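Cumness Home & Shop Help

Scratched metal bin: coat it, line it or leave it? 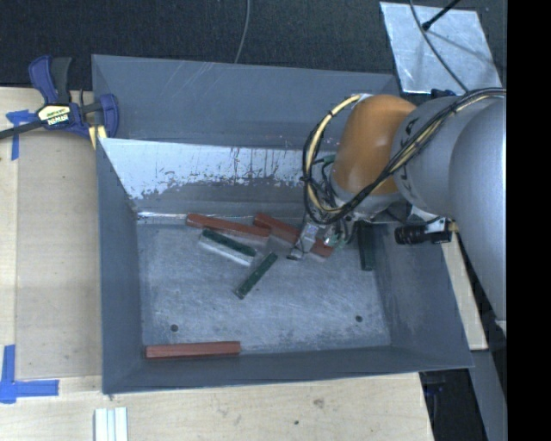 Page 1 of 2

Philomena Foley
Posted January 2025

I keep short bars in this bin, the reddish-brown ones and the dark green ones. The floor is scuffed all over and the sloping panel inside looks worn along a ragged line. A salesman wants $400 to spray the inside with something called Savau and says it will "last forever." I have my doubts. Has anyone paid for this? There are two small holes in the floor, and he was vague about whether he'd cover them.

Moynihan
840 posts

Get it sprayed. Bare metal always goes bad in the end. My brother-in-law had his truck bed done and loves it.

Assunta Colombo
4,000 posts

A truck bed isn't a parts bin, and "forever" isn't a warranty. Ask him for it in writing and see what happens to the word.

Fine scratches on bare metal are mostly looks. Run a rag over the floor. If it snags, knock the burr down with a file. If the blocks themselves are getting marked up, cut a rubber mat to fit, leave openings over the holes, and see how it looks in May. I bought a Fevel mat for a lot less than $200 and I don't love it, the corners curl, but I can pull it out and wash under it. As for the worn panel, I wouldn't touch it unless you find rust.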